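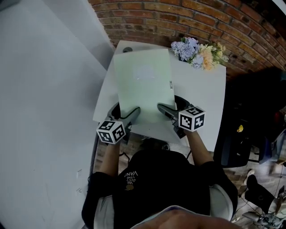

What is the Coscombe thesis?
It is the argument that people stop trusting national politics when their local institutions close, and that the order matters: the library goes first, the faith in Parliament later.

The thesis takes its name from The Coscombe Papers, a collection of essays on class, religion and voting edited by Mahlet Gebru and Deividas Kuusk. Coscombe is a market town that had, at the start of the study, 16 places where residents could sit indoors without buying anything. By the end it had 3, one of them a bus shelter whose status as indoors is disputed in a long footnote.

Background
Gebru had been writing on the decline of chapel membership when she met Kuusk, a political scientist who regarded chapels as a rounding error. Their disagreement supplied most of the book. Interviews were carried out over two winters with 618 residents, many of whom wished to discuss parking.

Argument
The authors hold that clubs, congregations and union branches taught people to lose a vote and come back the following week. Without them, Gebru writes, citizens meet politics only as a broadcast. Kuusk's chapters are cooler, and give more weight to wages and house prices. The two positions are reconciled in a joint conclusion of four pages, which reviewers have found brief for a book of 800.

Reception
So-yul Geum praised the fieldwork but thought the authors too fond of the past, noting that several of the vanished clubs had not admitted women. Natnael Kahsay, in a review dated 13/09/2019, called it "the best half of two good books". Mitiku Gebremichael repeated the survey in the neighbouring town of Karnent and found that trust had fallen there too, although nothing had closed. Gebru replied that nothing in Karnent had ever been open.

A shorter edition appeared the following July, without the footnote on the bus shelter.

See also
Civic association
Political disaffection
Secularisation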